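Luvlow 189 Work Table

I bought my first Luvlow for the back half of our studio, mostly to have somewhere to lay out paper samples, and I liked it so much I started stocking it. So yes, I'm biased!

You get a wooden top on thin black metal legs that cross underneath. It's 189 cm long, and the top is 18 mm thick, so two people can carry it up a flight of stairs without swearing at each other (Hernán Grajales and I have done it more than once). The legs go on with six bolts and the hex key is in the bag. Give them another turn after a week or so – mine had settled a little.

Finish is a matte oil. Coffee rings wipe off if you get to them the same day. If you don't, a bit of fine sandpaper and a dab more oil sorts it out.

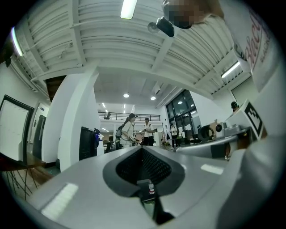
The crossed legs do eat some knee room at the ends, so if you want to seat people there, ask me about the straight-leg version from Flarkholm. Along the long sides you'll be fine, and a normal office chair tucks right in.

Orders ship flat in one box. Allow 16 working days, a bit more in October when everybody seems to be moving offices. Spare bolts and felt pads are free, just email Milan Prins with your order number.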